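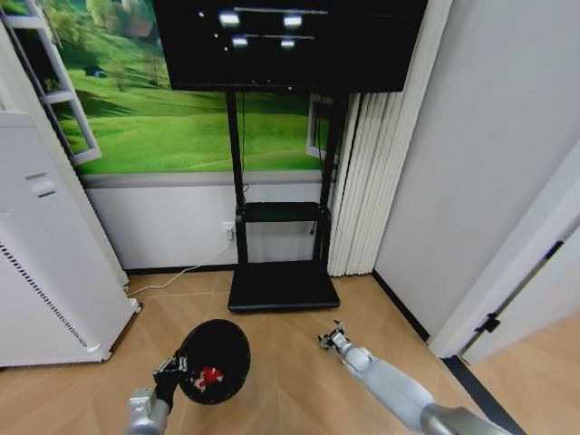 Page last changed: 13 Feb 2022, Veronika Deák

Notebook, Lelimari two-arm unit, Stillow room
Entry: right arm low excursion during handover, protective stop

State at stop. Left arm forward with the round black object gripped and tilted up to the right. Right arm extended toward center, gripper open and empty, above the floor in front of the TV stand base. Planner status "goal reached" on the right arm, which is wrong. The pre-grasp pose should have been beside the left gripper.

Left the arms powered and braked, copied the logs off, then moved the right arm back by hand guiding. No contact with the stand or the floor in the force data. Left gripper kept its hold until I supported the object and released it from the pendant.

Sequence from the log:

Pick with left arm, normal. Lift, normal. Handover request sent to Planbridge. Perception returned an object pose for the right arm to approach. The right arm started on the expected path, then the target was updated while it was moving and it followed the update down and forward. Downward speed went over the limit for the handover zone and the safety controller stopped both arms. Stop time from trigger to standstill was 55 ms, within spec.

So the safety layer did its job. The planner should never have accepted the update.

Looked at the pose stream next. The object pose is good up to log line 3,270, where the segment labeled "object" changes from the thing in the left gripper to the flat black base of the TV stand. Both are black, both have a flat face turned partly toward the head camera, and the shadow of the object on the floor fills part of the gap between them in the mask. Confidence dips for 2 samples and then comes back higher than before. The tracker treats that as a recovered track and publishes it.

Two faults, then:

Tracker. No check that a held object stays near the hand that holds it. We know the left gripper pose from the joint encoders and we know the fingers are closed. Any pose for a held object that leaves the gripper should be thrown out.

Planner config. Live target updates are on for handover. I had assumed they were off. The setting came over with the config from the July build, where it was used for picking off the moving tray. Maximum jump per update is unset, and Planbridge reads unset as unlimited.

Tried to repeat it at reduced speed with the right arm disabled and only the tracker running. Held the left arm in the same pose. The label switched in 3 runs, always with the object tilted, never with it level. Turned the TV off for one more run with the object tilted and it switched again, so I don't think the bright shapes on the screen matter much. Would not rule it out from one run. Covered the stand base with a gray sheet and could not get a switch, but I stopped early to free the room.

Changed today:
- live target updates off for handover
- jump limit set in the shared config, so it loads for every task
- speed limit in the handover zone unchanged

Not changed: the tracker. The gripper distance check needs the finger state on the same clock as the camera and at present it is not. Ortuño has the driver with the hardware timestamps. Asked them for it and for the note on how it handles dropped frames.

Until the check is in, handover runs only with someone on the enabling switch. Please don't get around this by raising the confidence threshold. The bad track scores better than the good one.

Open: does the same thing happen in the other direction, right arm holding and left arm receiving? The object would then be nearer the door side and the stand base may be hidden by the forearm. Not tested. Also need to find out why "goal reached" was reported after a protective stop. My guess is the status is computed from distance to the latest target and does not look at the stop flag. Filed separately.

Logs are in the usual folder under today's date, unedited. The tracker-only runs are in a subfolder.

Lelimari workshop notes | Contact: Veronika Deák | © 2022 Lelimari | Back to top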